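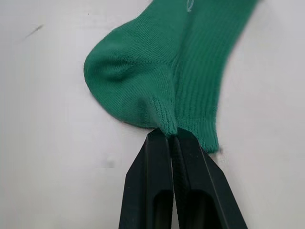 Green sock, heel to the left, ribbed leg going up to the right. White table.

December, 10.40, textile bench

Sock day again. Debora De Luca wants the Palton sorting sheet finished before everyone vanishes for the holidays, so the knitwear pages get done now and the gloves get done by whoever is foolish enough to be here in January.

The green one goes in as 364. I had it down as plain knit on the first version of the sheet, which was lazy of me. The heel is smooth and close, the leg is ribbed all the way along, and they behave like two different garments that happen to have been introduced. Have split the entry:

364a heel, smooth knit, rounded, puckers towards the middle
364b leg, vertical rib
364c cuff edge, a bit fuzzy, speck of pale lint at the tip

Radu Văduva objects to 364c on the grounds that fuzz is a condition and should go in the remarks column. He may be right. The remarks column is already where good information goes to die, so I have left it where it is until he writes me something stern.

There is a faint pale mark high up on the leg. Probably a logo, but I can only make out a thin curved line of it in the picture, so it's down as "mark, pale, partial". Please do not improve this to a brand name from memory. We did that with the grey pair and spent a whole afternoon correcting labels.

Colour: I wrote emerald, Debora wrote jade, and the sheet only accepts "green". Fine.

11.25
Folding trials, same sock. Method from the Onu notes: lay flat, heel to the side, smooth from the toe upwards, fold cuff to toe, press once with the palm. 7 goes.

1 - fine
2 - fine, heel sticks out like an elbow
3 - heel again
4 - tucked the heel under first, much neater
5 - same as 4
6 - forgot to tuck, see 2
7 - tucked, good

So tuck the heel. I have added a line to the Onu notes, in pencil, in case Radu has views on that as well. Average 22 seconds including the tuck, which is slow for one sock and would be a scandal for a drawer of them. The rib wants to spring narrow again as soon as you take your hand off it, and most of the time goes on persuading it.

Did not try rolling. The Birarel people roll everything and their cuffs go baggy, or so Debora maintains.

12.10
Lint roller is finished. Order more, and not the Zendance ones, which leave more behind than they pick up. Stock code ends 902 if anyone beats me to the form.

To do
- re-read the entries before 364 for other things I called plain knit
- ask Debora whether heels get their own column
- find a partner for the green one, if it ever had one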